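Trail notebook, December
Clearing section, upper loop

Started at 8:15 with Roxana and Nelu. Joaquim came up later with the second wheelbarrow and the spare rake heads. Ground hard on top, soft a finger down. No wind to speak of.

Job for the day was to settle the line through the clearing and decide how much litter to move. The old plan has the tread running straight up to the trees. Bijan would like it pulled over toward the left so walkers get shade in summer. I am against this. Soil under the big trees is looser and there are roots close to the surface, we hit them twice with the probe. Moving the line would mean new digging where we have a tread already packed by feet.

Measured from the lower post to the first trunks at the tree line with the Troter wheel: 81 m. Did it a second time and got the same. The old sheet says 63, which I think was taken from the bend and not from the post. Corrected on the master sheet, old number crossed out but left readable.

Litter depth. Pushed the steel rule down to mineral soil at each flag. Deepest near the shrubs, thin on the tread itself. Roxana has the readings on her clipboard and will type them up. She used the codes from the Skilteo sheet, so D is dry and loose, M is matted. Anything marked X is mine and means I forgot to write the code. Will redo those next visit.

Raking: did a test strip beginning at the lower post. Light pass only, leaves pulled to the downhill side and spread, no piles. Piles went slimy last year and killed what was under them. The wide plastic rake is better than the steel one for this, the steel one brings up soil and leaves grooves that water will follow. Nelu thinks we should not rake at all and let people wear it in. He may be right for the upper half. For the lower half the edges are too vague and walkers spread out, which is how we got the second track by the bend.

Decision for now: keep the line where it is, rake the lower half only, check after the first real rain.

Brush: cut back the low stuff leaning over the tread at the bend, hand loppers, nothing thicker than a thumb. Cuttings scattered under cover, not stacked. Left the shrubs by the big tree alone. Roxana wants a look in spring before anyone touches them – possible nest site, she says there was one a bit further down.

Markers: the Zinanico posts are still in the shed, 2 of them split at the top. Iulian to ask if they will swap them. If not we can saw off the split part and set them lower. The order form says 500 mm above ground, but I do not see who would mind.

View up the clearing from the lower end:

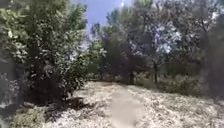
Existing tread, looking up to the tree line. Big tree and its shadow to the left of the path.

Bijan, note how the tread gets narrower going up and where it meets the dark growth at the top. If we shift left we are in that shadow, with the shrub base right beside us. I would sooner spend the hours at the top end, finding a clean way in between the trunks.

Slope still needs doing. The Qiu level was in the other van. Walking it, I would call it gentle the whole way, and I do not expect to need water bars below the tree line. Write nothing on the plan until it is measured.

Packed up at 3:40. Spare rake heads are in the gray tub, not the green one. One pair of loppers needs a new bolt, put on the bench with tape on the handle.

Next visit:
level and staff
redo the X readings
flag a way in at the top, two options if there are two
ask Iulian about the posts
more flagging tape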